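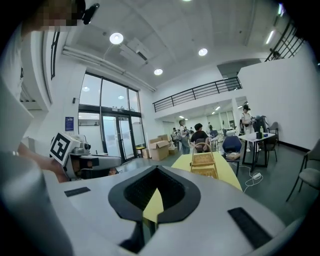
Fluvberg Trail Counter, one season in

Quick one because the snow is coming off and I have to go put these back out. Several people on the forest access list asked what we're using to count foot traffic on the old logging spurs. It's the Fluvberg. Bought two. Would buy one again, maybe not two.

Background for anyone who hasn't followed the Pusberg business: 3,000 acres of second-growth, district wants to reopen the spur roads for thinning, half the town says nobody walks up there anyway so who cares. We wanted numbers for the comment period. The district has its own counter at the main lot, but that one only gets people who park at the main lot, and most locals come in from the creek side.

What you get

One sensor, one strap, a bracket, a card, a manual that folds out to the size of a bedsheet. No batteries. Takes four AAs, lithium if you're leaving it over winter. The case is a dull brown and disappears on a fir trunk, good, though Ieva Mägi walked past hers twice trying to find it again. Flag your tree. Or write down which tree.

Setup

Easy if you ignore the manual. Strap at hip height, aim across the trail, not along it. Press and hold till it blinks. Walk past it a few times and check the screen. Took me 12 minutes on the first one, most of that was the strap buckle, which is stiff and hates gloves.

Don't aim it at anything that gets afternoon sun. I had mine facing a cutbank and it logged a big crowd every clear day in August at 3 pm. No crowd. Warm dirt and waving ferns. Moved it to the shady side and the problem went away.

Accuracy

Decent. Elif Naz Işık sat on a stump with a clicker one Saturday and got 29 people, the Fluvberg said 27. Couples side by side get counted as one, I think thats the missing two. Dogs mostly don't register if you keep the height right. Elk do. We threw out everything logged between midnight and 4 am and felt fine about it.

It can't tell direction. So out-and-back hikers get counted twice and you have to halve, except on the ridge loop where you dont. Write down how you did it. The district planner asked us exactly that and I was glad Mio had kept notes.

Battery

Maker claims a year. I got 9 months on lithiums with the thing running nonstop, and the last few weeks of that were cold. Fine by me. Alkalines in the second unit quit in November and took two weeks of data with them – there's no low battery warning you can see from outside the case. Big miss.

Getting the data off

The worst part. You pull the card, hike it home, and load it into their software, which looks very old and wants to restart your computer after installing. Exports a plain spreadsheet once you find the menu (it's under Tools, not File). Dates come out day-first, and there's no setting for it. Fix them before you send anything to anybody. I sent Heikki Ruotsalainen a file with half of July sitting in the wrong months and he was nice about it.

Vs. the Jirkau

Borrowed a Jirkau for a few weeks to compare. Nicer app, does direction, reads out over the phone so you never open the case. Also more than double the price and a big gray box that looks worth stealing. If your trail is far from a road and you've got grant money, get the Jirkau. If it's your own money, Fluvberg.

Good
– cheap enough to lose one
– counts are close
– held up to rain, hail, one woodpecker

Bad
– buckle
– no battery warning
– software
– strap is a foot too short for any really old tree, we added a ratchet strap

Four out of five. Would be higher with a sane export.

Comment period on the spurs is still open, counts and the full spreadsheet are with Mio if you want to cite them in your letter. Ask before Thursday please, after that we're up on the ridge with no signal.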